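3.2 Surface reflectance and the choice of surround

The second group of measurements concerns the part of the work area that is seldom specified in a lighting plan, namely the surfaces that surround the task. Recommendations for small workshops usually give a target illuminance on the bench and leave the finish of the walls to the occupier. In the Holtalside survey this led to wide differences between rooms fitted with the same lamps. A bench facing a dark painted wall and a bench facing a pale one could meet the same target at the centre of the top and still be judged very differently by the people who used them.

We treat the surround as a set of large, diffuse secondary sources. Light that leaves the lamp and misses the task strikes a wall or panel, loses a share of its energy and returns from a new direction. The returned share has little effect on the reading directly beneath the lamp. Its effect is greatest at the sides of the top and on the vertical faces of objects standing there, where the direct component arrives at a shallow angle. A pale surround therefore softens shadows more than it raises the central reading, and a meter laid flat in the middle of the bench will miss most of the change.

Enclosed and partly enclosed stations are a useful limiting case, as the returning surfaces are close to the task and take up much of the worker's field of view. A light top with pale panels on several sides (Figure 2) gives low contrast between task background and surround, and side walls set at an angle to the back wall spread the returned light over a wider part of the top. The same arrangement has a known drawback. If the top is glossy, the bright panels are mirrored in it, and fine marks or small pale parts become hard to pick out.

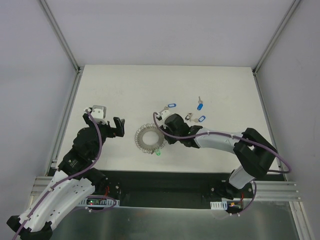
Figure 2. Enclosed station with white tabletop and pale grey panels on an aluminium frame.

To separate the effect of finish from that of geometry, we used the Urkach procedure, in which the lamps, the bench and the meter positions are held fixed and only the panels are exchanged. Readings were taken at 14 positions on the top, first with matt black panels and then with matt white ones. The lamps were run for 70 minutes before the first reading so that their output had settled, and daylight was excluded by blinds. At each position the meter was read horizontally and then turned to face the nearest panel. Any pair of readings taken on either side of a change in supply voltage was discarded and repeated.

Uniformity is expressed here as the ratio of the lowest reading to the mean. We prefer this to the ratio of lowest to highest, which is governed by a single bright position under the lamp and says little about the rest of the top. Vertical readings are reported separately and are not averaged with the horizontal ones, as the two describe different visual tasks. A worker reading a printed sheet depends on the first, and a worker checking the side of an upright part depends largely on the second.

With the black panels, horizontal readings fell steadily from the centre to the corners, and the lowest was 200 lux. With the white panels the fall was more gradual and the corner readings rose by a larger share than the central ones. The vertical readings changed most of all, which agrees with the simple account given above. The order of the positions from brightest to dimmest was the same in both conditions except for 2 positions near the back, whose readings were too close together to be ranked with confidence.

These results should be read with some care. The panels were clean and new, whereas panels in daily use collect dust and handling marks that lower their reflectance unevenly, most of all near the front edge. The Danladi model allows for this with a single maintenance factor applied to all surfaces, and that is probably too coarse for a station in which one panel is touched far more often than the others. Nor did we test coloured finishes. A strongly coloured panel close to the task will tint the returned light, and where colour matching forms part of the work a neutral finish remains the safer choice. The treatment of glare from the lamps themselves is taken up in Section 3.3.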